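About Us

Hi, and welcome to Omurent! I'm the person who picks up the phone, writes this website, and drives the van with the squeaky side door. We help people rent out their homes in and around Gelmont, and we help other people find a place they'd like to live in. I've been doing it long enough to have opinions on every street in town, so I'll try to keep this short (I won't manage it).

How it started

I was a renter myself for years, and not always a happy one. My first apartment in Gelmont was over on the Frota side of the river, above a bakery, which sounds dreamy until you learn what time bakers start work. The smell was wonderful. The mixer at 3 a.m. was less so. My landlord lived two states away and answered letters when he felt like it, and when the bathroom window stuck open one March, I taped a shower curtain over it and wore a hat to brush my teeth.

A couple of years later a neighbor got a job overseas and asked if I'd look after her house and find somebody to rent it. I said yes without thinking much about it. Then her sister asked. Then a man from the hardware store who had inherited a duplex and had no idea what to do with it. I was running the whole thing off my kitchen table with a shoebox of keys, and at some point I figured I'd better get a license and a proper name on the door.

Where we are now

These days we look after 216 homes, from studios by the train station to big drafty farmhouses out past Stodow. There are 10 of us in the office, plus a dog who came with one of the bookkeepers. We're still in the old shoe shop on the corner, and yes, we kept the bench. People love the bench! Come and sit on it while I find your paperwork.

We've stayed local on purpose. Every home on our list is one I can drive to before my coffee goes cold, or at least lukewarm. Stodow is pushing it.

What we do for owners

We find you a tenant, collect the rent, handle repairs and send you a statement each month that you can read without an accounting degree. Before a home goes on the list, one of us walks through it with you and talks about what's worth fixing. I'm pretty blunt on these visits. Fresh paint, yes, nearly always. New carpet, maybe. A whole new kitchen, hardly ever – a clean range with a microwave over it and a decent run of counter will do most renters just fine, and you can put the money toward the roof.

We charge one monthly fee and it's printed on the first page of the agreement. If a plumber bills us 107 dollars, you pay 107 dollars. I used to work for a company that added a little something on top of every invoice and I hated having to explain it, so we don't do it.

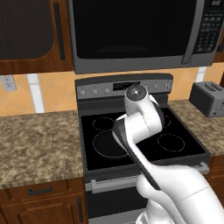 What we do for renters

You get a real person to call, and a lease written in everyday English. We went through ours line by line one winter and threw out every sentence we couldn't explain to my mother. She found four more that we'd missed.

If something breaks, tell us by phone, by email or by stopping in. No heat, no water or no working lock goes to the top of the pile at any hour, even on a Sunday. A dripping faucet might wait a few days, and we'll tell you which day so you're not sitting at home wondering.

Pets are up to the owner, but do ask. I've talked a lot of owners into a cat over the years, and one into a pair of rabbits.

Moving out? We'll send you the cleaning list well ahead of time. It's the same list we use ourselves when we check the place, so there shouldn't be any surprises about your deposit.

The fun stuff

Every spring we put on a swap day in the parking lot behind the office. Bring the lamp you're tired of, go home with somebody else's bookcase. It began as a way to clear out things left behind in apartments and it's now my favorite day of the year (I've gone home with three armchairs so far and my family has asked me to stop).

Come say hello

The office is at 374 Mill Street, with parking around back. We open at 9 a.m., and the door sticks, so give it a good push. If the lights are on and it's locked, I'm out showing a place – leave a note through the slot and I'll call you when I get in.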